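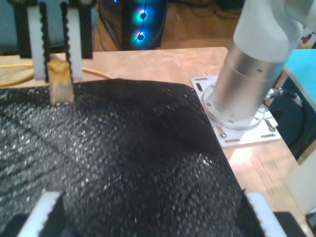

The small tan block and the black cloth on the table.

I've been meaning to write up the fabric side of the craft table for a while, mostly so I can find it again next time. The short version is that black knit with a sparkle in it is a pain to keep looking decent, and most of what I bought to fix it was no better than what was already in the drawer.

The cloth is a leftover. I bought a length of it in October to make a backdrop for the shelf where I put finished pieces, and there was enough left over to cover most of the table. It has a coarse, open sort of weave with tiny specks all through it. It came off the roll at Junombridge, the remnant place out past the rail yard, where everything on the back wall is sold by the piece. Mine was 12 dollars. The colour they had it under was just "night", and they had a grey as well, which I should have bought too.

It won't lie flat. I've given up on that. If you smooth one side, a ridge comes up on the other, and it goes back to a hump in the middle as soon as you lean on it. Ironing is out. I tried a warm iron on a corner and the specks went dull in a patch the size of a thumbnail, so now that corner goes at the back.

The main trouble is lint. Black picks up everything, and an open weave holds on to it. What I've tried so far:

Sticky roller. Works on the top layer only. It also pulls at the loops, and after a few goes there was a snag near the hem that I had to work back through with a needle.

Rakena fabric brush. This was the dear one. It's fine on a wool coat, no good on this. It moves the fluff from one side to the other.

Damp sponge. Cheap and does a reasonable job, but you have to wring it right out, and then the cloth wants an hour over the back of a chair.

Dry foam. The best of the lot for me. Short strokes, all in the one direction, and the fluff rolls up into little worms you can pick off. Any offcut of dense upholstery foam will do. Cut it small enough to hold between two fingers, because a big piece skates over the folds and misses what's sitting in them.

Rhys Lockyer wrote in after the last post to say he uses a pencil eraser on his black felt. I tried it. It leaves crumbs in a knit, so I'd keep that one for felt.

For washing, I do it by hand in the laundry tub with cold water and a small squirt of wool wash, then roll it in a towel. No wringing and no dryer. The first wash let go of a fair bit of dye, enough to turn the water grey, and the second one hardly any. I'd do it on its own both times.

The tabletop underneath is pale wood and I was a bit worried about the dye getting into it. So far there's no mark. I sanded it back last winter, finishing with the finest paper I had, and I wipe it down before the cloth goes on. If I've washed the cloth I leave it until the next morning before it goes anywhere near the table.

Storage is a cardboard tube, with the cloth rolled and an old pillowcase pulled over it. Folding it left creases that were still there weeks later. The tube came with some wrapping paper and it's a little short, so the ends of the cloth stick out a few centimetres each side.

Next job is the hem. The cut edge is starting to run on one side and I want to get to it before it goes any further. I've got some black bias binding somewhere, probably in the box with the zips.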